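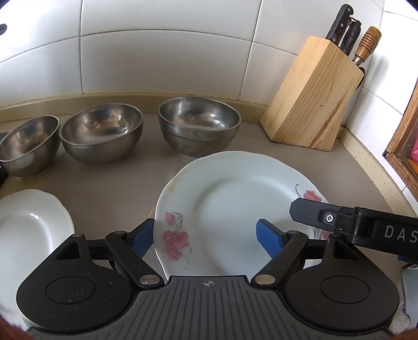
TREVVILLE, August

Reviews > Kitchen > Scales > Andwood Flat Scale

I bought the Andwood Flat Scale after my old spring one started reading 40 grams with nothing on it. It cost $139, a fair bit for a kitchen scale, and I've used it most days for 5 months.

Accuracy is good. I checked it against the postal scale at work and they agreed to within 2 grams up to a kilo. The tare button is quick, so you can weigh flour, sugar and butter into the same stainless steel bowl without doing sums. A wide bowl does hide the display, and you end up crouching to read it. The Mateos has a pull-out screen and is better for this.

It switches itself off too soon. If I stop to chop dates for a slice, the reading is gone and I have to start again. There's no setting to change it.

The glass top wipes clean. Batteries are AAA and mine are still the originals.

Worth it on special. At full price I'd get the Mateos.

Noura Zoubi

Related reviews
Mateos Pull-Out Scale
Pratmont hand mixer, long-term test
Measuring cups: metric sets compared
Electric kettles under $100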